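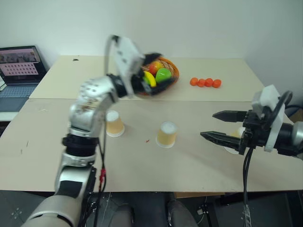

Two Words for Aunt

By Parvaneh Babaei

My grandmother turned 89 in July and still corrects my Persian. I call her from Zilton most evenings at seven, after she has eaten, and I keep a list by the phone of the words I get wrong.

I grew up saying "khaleh" for every aunt I had. A khaleh is a mother's sister. A father's sister is an "ammeh," and my father has two of them. They let it go for over 12 years.

Ladan Abbasi, who teaches the evening class at Ledside, grew up the same way. "My kids say auntie and get on with it," she told me. "I did too, until I had to write a wedding invitation."

Her students mostly want the family words first. Verbs come in the second month, and a few people drop out then.

I called my ammeh by the right name last summer. She asked if I was angry with her.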